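Flivis Laundry Help > Tickets > Wrinkles / Shrinkage > Open

Subject: White stuff comes out looking like it was slept in by 3 people
Opened by: Américo Torres
Status: Waiting on customer

Cotton cycle, 1000 spin, same as always. Whites come out in a knot and dry into a relief map.

Tried so far:
Smaller load, up to 6 shirts. Smaller knot.
Lower spin. Fewer creases, more dripping on my socks.
Shaking each one out before hanging. Good for the shoulders - mine, that is.
Folding on the bed straight off the rack. The quilt is flat and cheerful. The laundry is neither.

I do own an iron. I would like to keep that as a last resort. 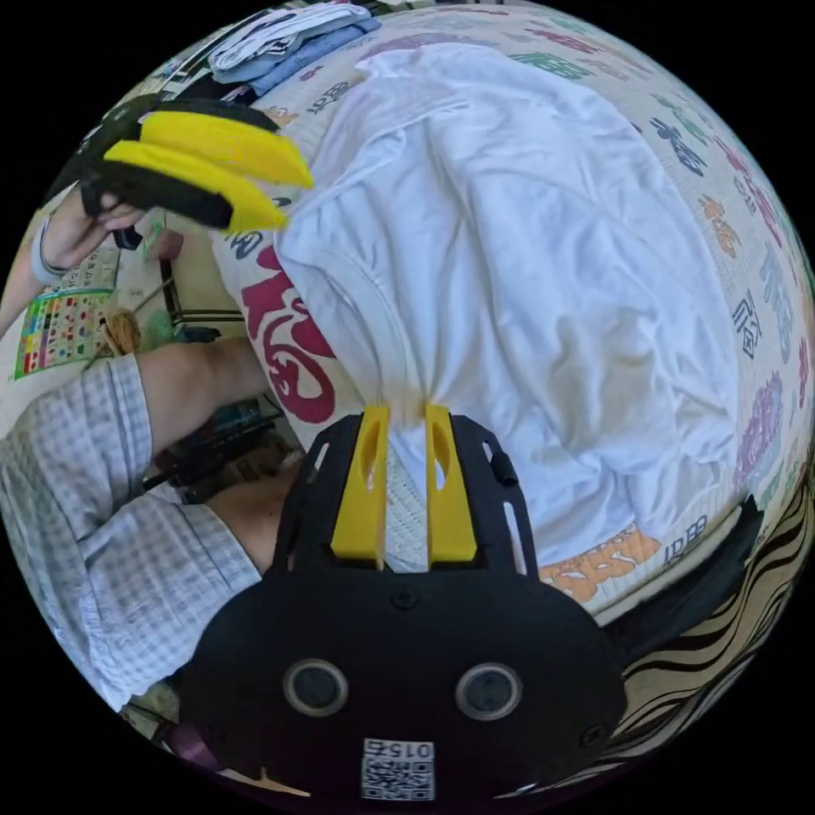 Birthe Hedegaard: Try 10 minutes in the dryer on low before you hang them, then smooth the side seams by hand while they're damp. If they still crease, send us the wash label details and I'll keep the ticket open.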